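Handheld grippers and the keyboard task – does slowing down help?

gorura_fan
Hi all, long time reader, and I finally have something worth sharing! We've been collecting demonstrations with handheld grippers, one in each hand, and training a small policy on them. The task is pressing keys on a keyboard. We did 300 demos at normal speed, then trained again using only the 90 slowest ones, and the slow set did better on held-out key sequences. I was so sure it would go the other way that I made my labmate rerun the whole evaluation (sorry again, Idun).

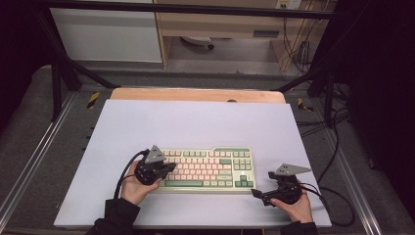 My best guess is that when you hurry, you sort of stab at the key and let your wrist sort out the rest, and the policy has no hope of copying that. Going slowly, you line up first and then press. The arrow keys improved the most, and I'd love to hear if anyone has seen the same on other small targets.

vo_tamm
Lovely write-up, but I'm not convinced it's speed. Your slowest 90 could just be the most careful 90. Did one person record most of them?

gorura_fan
Ouch, fair question. Idun Berge did a good share of the slow ones, and she is far more patient than I am.

starka
Then I'd side with Võ here. We had the same thing at Hondgate last February with a plug task, and once we split by operator the speed effect mostly went away. It took me 38 training runs to accept that, so please learn from my stubbornness!

idunb
Idun here – I'm flattered, but I don't think it's all me. I have 13 fast ones in there too and they trained just as badly as everybody else's.

vo_tamm
Thirteen is very few to hang that on, though. Could you each record the same sequences at both speeds?

gorura_fan
We can do that. I'll put the new numbers in this thread once we have them, whichever way they fall.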